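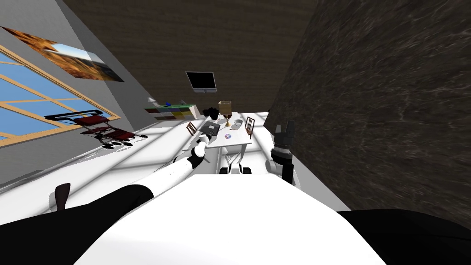

Does a conference paper award count toward the research file?

I am a second-year assistant professor in a management department. In December my coauthor and I were given a best paper award by one of the divisions at the Conum meeting. The paper was one of 338 submissions. It is not published yet and is under review at a journal. My annual review form has a section for "honors for published scholarship" and another for "work in progress," and the award doesn't fit well in either. My chair said to use my judgment. Where have other people put this, and does it carry any weight with a promotion panel?

Posted by Hae-won Joo

I sat on our school's review panel for 4 years, so I can tell you how it went at ours. We read conference awards as a good sign about a paper in progress. They did not replace a publication, and no one's case turned on one.

I would list the paper under work in progress with its journal status, and put the award on the line right after it. Give the full name of the division and the number of submissions. Leave the published section alone until the paper is accepted. At that point you can move both entries over together. Someone in our department listed a conference award under published honors and had to send in a corrected form, which was a small matter but took up time at the meeting.

If your form has a narrative statement, one sentence there is enough. Say what the paper finds first and mention the award second. Outside reviewers usually get your CV as well as the statement, so the award should have its own line on the CV too, with the year. Split awards are fine to list. Just name your coauthor, and check that the two of you describe it the same way.

Also keep the award letter. Our dean's office asked for proof of anything listed as an honor, and the Conum website does not keep old program pages up for long.

Posted by Chang-ho Ko

Depends on the school. Mine didn't care at all. I got the Shevchuk prize as a doctoral student, it came with $600, and the form had a 40-word box for "other," so that is where it went. Ask for a copy of a recent successful file and see what they did.

Posted by prokora_reader

Agree with the first reply about the CV line. One thing to add is that some journals want you to mention an earlier award in the title page note and some want it left out during blind review, because reviewers can look up the winner. Check the author instructions before you put it on your public web page. I took mine down until the decision came back.

Posted by Etuteo

Contact us | Copyright, all rights reserved | Back to top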